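Stulosstead holiday let, changeover safety check, 11/05/2025. Upstairs and down, done in one go before the next booking. Key: OK / FIX / WATCH
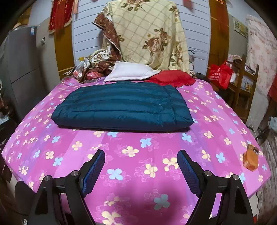

## Bedrooms

- [x] Bed frame and slats, back bedroom - OK. Pushed down hard on all corners, no creak.
- [x] Bedding clear of heater - OK. Pink flowery sheet on, teal quilted thing folded on top, spare for cold nights. Heater is well away from the bed.
- [ ] Bedside lamp flex, front bedroom - FIX. Outer cover split near the plug. Taken it out of the room, lamp is in the hall cupboard with tape round it. Do not put back.
- [x] Window restrictors - OK in back. Front one stiff, oiled, opens to the catch and stops.
- [ ] Blind cords - WATCH. Cleat in front bedroom has one screw loose. Tightened by hand, wants a proper wall plug.
- [x] Mattress labels - all still on.

## Smoke, heat and CO

- [x] Smoke alarm, landing - OK. Pressed test, loud.
- [x] Smoke alarm, downstairs hall - OK
- [ ] Heat alarm, kitchen - WATCH. Works but the date on the side is nearly up. Order from Galang with the next lot of bulbs.
- [x] CO alarm by boiler - OK. Had been moved behind the bread bin again, put back on its shelf.
- [x] Fire blanket - in its pouch, tabs reachable
- [ ] Extinguisher - FIX. Service tag says October, no visit since. Sarudetti were meant to ring. Chased today, left message.

## Stairs and landing

- [x] Handrail - OK, all brackets solid.
- [ ] Carpet, 3rd step from top - FIX. Gripper rod lifting on the left. Knocked down with a hammer for now but it will come up agian. Needs new rod.
- [x] Stair gate - fitted, latches. Instructions in the blue folder.
- [x] Landing light - both switches work

## Kitchen

- [x] Hob knobs - all click off
- [x] Sockets near sink - no cracks, no scorch marks
- [x] RCD - tripped first press, reset fine. Oven clock now wrong, sorry, ran out of time.
- [ ] Fridge seal - WATCH. Bit of a gap bottom corner. Reading was 7 when I got here, turned the dial up one.
- [x] Knives - in the block, top drawer lock working
- [x] Dishwasher tablets - moved to the high cupboard. Were under the sink!! Please keep them high.

## Bathroom

- [x] Hot tap, bath - OK, ran it 3 minutes, thermometer steady.
- [x] Little used outlet (outside shower) - flushed through, 10 minutes
- [ ] Bath mat - FIX. Suckers gone hard, slides about. Binned. New Orex one needed before guests with kids.
- [x] Extractor - noisy but pulling
- [x] Door lock - opens from outside with a coin, tried it

## Outside

- [x] Path and steps - swept, moss scraped off the bottom two
- [ ] Gate spring - WATCH. Slams. Mind fingers.
- [x] Bins - lids on, clear of the back door
- [x] Key safe - code changed, new one sent seperately

## To do, in order

1. Extinguisher service, keep ringing Sarudetti
2. Stair rod
3. Bath mat
4. Lamp - new flex or new lamp, not fussed which. Budget is £20 so probably new lamp
5. Heat alarm, Galang order
6. Blind cleat, gate spring if anyone has a screwdriver out anyway

Loft and meter cupboard not checked this time, do both at next changeover. Ladder is behind the shed.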